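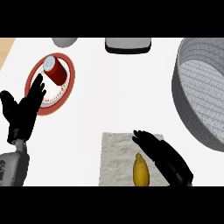

Get the left thumb right and the rest of the hand will follow, was Sólveig Briem's advice, and by the end of the morning most of the people in the Herkel workshop had heard it at least twice. The two-armed Akeo cell is back in service in Fitville after its first full strip-down, with a rebuilt left hand, fresh cabling in both wrists and a simulated copy that finally agrees with it.

That last part is what had people cheering at half past four in the afternoon. The cell does household table work: picking up cans, moving plates, folding towels, putting things in baskets. Every job is tried on the simulated table first, with the same pair of black hands and a changing set of everyday objects, and is only passed to the real arms when it has run cleanly there. For most of the autumn the two had been drifting apart. A grip that closed neatly round a can in simulation would land slightly short on the bench, and the left hand was nearly always the one to blame.

Mogens Damgaard looks after the hardware and had suspected the thumb for weeks. The thumb swings out wide from the palm when the hand opens, much wider than the fingers do, and its cable takes a tight turn at the base on the way back to the wrist. When he took the cover off in December he found the cable sleeve worn flat on one side and the tensioner almost at the end of its travel. The thumb still moved. It just stopped a little early, and the software, which was reading the motor and had no way of seeing the joint itself, reported that everything was fine.

"I was so pleased to find it," he said. "You spend weeks with a fault that moves about and then there it is, a flat bit of plastic you can put on the bench and point at!"

The strip-down took 6 days. Bjarnason, which built the frame and supplies the wrist units, sent a set of replacement sleeves and a revised guide with a gentler curve, and Damgaard fitted them to both hands while he had the covers off. The right hand was in much better shape. It does a good deal of its work with the fingers held together, smoothing and pressing and sliding under the edge of cloth, and its thumb cable had barely a mark on it.

With the hands back on the arms, the job passed to Frida Ragnarsson and Eusebio Nieto, who had the slower task of making the simulated cell match the mended one. New guides mean slightly different cable lengths, and that means new zero positions for every joint they touch. The old values were thrown out completely. Ragnarsson was firm on this point, having once lost an afternoon to a file with half the numbers old and half of them new.

The routine they settled on is pinned up beside the control cabinet, and visitors have been photographing it all week, so it seems fair to print it.

Arms to the rest position, hands open, power on, and leave the motors to warm for 30 minutes.
Home the left hand, then the right. Never both together.
Open each thumb fully and fit the setting block. If the block rocks, stop and retension.
Close each finger alone onto the feeler strip and write down the reading.
Load the readings into the simulated cell and restart it.
Run the table test in simulation, then on the bench with the same layout.
Compare the two logs before anyone touches a setting.

The table test is where the objects come in, and it is a lovely thing to watch. A plate with a red rim goes on the white tabletop with a can standing on it. A towel is laid nearer the arms, with a piece of yellow fruit on top, and a large grey basket sits over to the right. The left hand is given the can. The right hand works at the towel end. Nothing in the layout is exotic, and Nieto says that is exactly why he likes it: a can is a hard, honest cylinder that shows up a short thumb straight away, and a thick terry towel is forgiving about position but merciless about how hard you press.

He is particularly fond of the can on the plate. The rim leaves the fingers less room to come in low, so the hand has to choose its angle with some care, and an error at the thumb that would pass unnoticed on a bare table shows up as a nudge against the plate. Before the repair the left hand nudged it often. In the first run after the new zero positions were loaded, the simulated plate and the real one both stayed where they had been put, and Nieto admits he ran it again straight away for the pleasure of it.

Towels were harder. Cloth in simulation is still a rough business, and Ragnarsson spent two evenings adjusting how stiff the towel was and how much the fingertips gripped it. She did it the old-fashioned way, pressing a real towel with a kitchen scale under it, then changing one value at a time until the simulated fingers gave something like the same push. She is the first to say that it isn't perfect. Folded corners remain a problem, and a damp towel is a different animal that the team has put off until spring.

Over the full set of trials, the bench and the simulated cell now give the same result 98 times in a hundred. The remaining runs have all been looked at one by one. Most come down to fruit that rolls, and a couple to a basket that had been put back a little off its marks.

Those marks are new as well, and they came from Suleiman Okonkwo, who does the early shift and was tired of arguing about where the basket went. He has put small corners of tape on the real tabletop and given each object a named spot in the simulated layout to go with them. The names are plain ones such as "plate far left" and "basket right", and anybody can read out a layout from the screen while somebody else sets it up on the bench. It takes a couple of minutes. Previously people did it by eye, and everybody's eye was a bit different.

Okonkwo has also started a wear book for the hands. Each week the thumb covers come off, the sleeves are looked at under a lamp and the tensioner position is written down with a pencil. He wanted pencil and paper kept right beside the cell, where whoever has the cover off can fill it in with one hand. The first entries are wonderfully dull, the same number again and again, with one note in the margin reading "left thumb very good, nice and quiet".

Quiet is a fair word for the whole cell now. Damgaard repacked the wrist bearings while he was in there, and the faint tick that the left arm used to make at the top of its reach has gone. He isn't sure which part was causing it and would quite like to know. The old bearings are in a labelled bag on the shelf and he plans to cut one open when there is a slack hour.

There was one awkward moment. On the second morning of testing the left hand refused to home at all, and for a while it looked as though the new guide was at fault. Nieto traced it to a connector that had been pushed in but not latched, at the point where the hand cable meets the forearm. It clicked home, the hand homed, and a line has been added to the routine in green ink: "Tug every connector. Gently!"

Briem, who ran the training morning for the other users, had everyone fit the setting block themselves and feel the difference between a thumb that is fully out and one that is a hair short. She had kept one of the worn sleeves for passing round. Several people said they wouldn't have spotted the wear, and she told them neither had she the first time, and that it was worth running a fingernail along it.

The cell is taking jobs again from this week, in the mornings only to begin with. Anyone in Fitville who wants to bring a task should first build the layout in the simulated cell using Okonkwo's named spots, run it there until it behaves, and leave the log with Ragnarsson. Afternoons are being kept for the next round of maintenance work, which is the swap to the newer finger pads. The left hand goes first, and a spare set of pads for the right is already on order from Bjarnason.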